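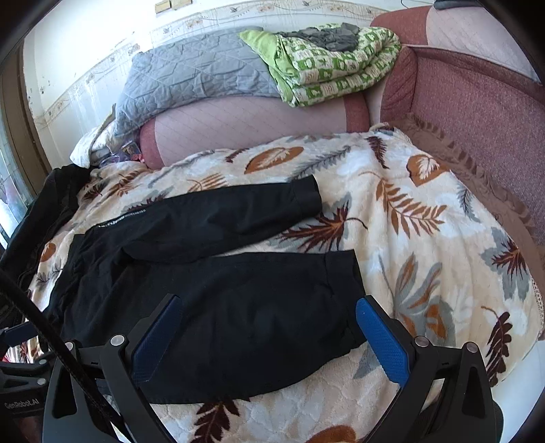

Long-sleeved garment laid out on a patterned blanket between the finger pads of a hand-held gripper.

Call for participants: home collection of garment handling demonstrations

By Carolina Simões
August

The Gredley Manipulation Group is recruiting adults to record clothes folding and sorting in their own homes using hand-held grippers. The recordings will be used to train and test control policies for two-armed robots. Places are open until the quota for each household type has been filled.

Background

In the first phase of the study, demonstrators worked at a bench in the Lakberg building with a plain grey work surface and fixed lighting. Policies trained on those recordings folded long-sleeved tops reliably on the same bench. Performance fell sharply when the top was placed on a bed or sofa, and fell again when the covering underneath was patterned or had a pile. Inspection of the failures showed two main causes. The first was wrong placement of the grasp point at the cuff or hem. The second was pinching the covering together with the garment.

A pilot was then run in 46 homes. Participants used whatever soft surface they normally folded on, and were asked to leave the room as it was. A policy trained on the pilot recordings made fewer errors of both kinds on unseen bedding than one trained on an equal quantity of bench recordings. The difference was largest for dark garments, where the boundary between sleeve and body is hard to locate. The pilot was too small to separate the effect of the surface from the effect of the person, and this call is intended to provide the data needed to do so.

What participants do

Each participant completes 2 sessions at home. Equipment is delivered and collected by Clemano, our logistics contractor. A session consists of a short calibration, a block of set tasks and a block of free tasks.

Set tasks use a pack of garments supplied by us. Each garment is spread flat, folded by the sequence printed on the card, and placed at the end of the surface. Free tasks use the participant's own clean laundry, handled in any order and by any method the participant prefers.

Both grippers are used throughout. Garments should not be touched by hand between the start and end tones, except where the card says so. A dropped or failed grasp should be corrected with the grippers and the recording left running. Failed grasps are kept and labelled, and do not affect payment.

Who can take part

Applicants must:
- be aged 18 or over and able to grip and release a spring-loaded handle repeatedly with each hand;
- have a bed, sofa or similar soft surface large enough to lay an adult's top out flat;
- be able to keep other people out of the room during recording;
- have no current wrist, hand or shoulder injury.

Experience of robotics is not needed. Left-handed applicants are under-represented in the pilot data and are encouraged to apply. We are also short of homes with fleece, quilted or heavily patterned bedding.

Payment

Participants receive 67 pounds per completed session, paid by bank transfer after the equipment has been returned. A session stopped early because of an equipment fault is paid in full.

Data handling

The cameras on the grippers record the work surface and parts of the room. No sound is stored. Participants should put away letters, photographs and screens before starting. Each recording is checked by a member of the group before it enters the training set, and any passage showing a face or a readable address is deleted. Participants may withdraw their recordings at any time before the data set is frozen. Withdrawal after that point removes them from later releases only.

The pilot set contains over 534 usable folding sequences. It is held under the project name Sampaio and new recordings will be added to it under the same terms.

How to apply

Write to Gonçalo Magalhães, study coordinator, at the Gredley office, giving your age, your preferred hand, the type of surface you would use and the covering on it. A photograph of the surface is helpful but not required. Suitable applicants will be sent the information sheet and consent form, and a time for a telephone call between 10 am and 4 pm.

Last updated: August

Contact | © Gredley Manipulation Group | Back to top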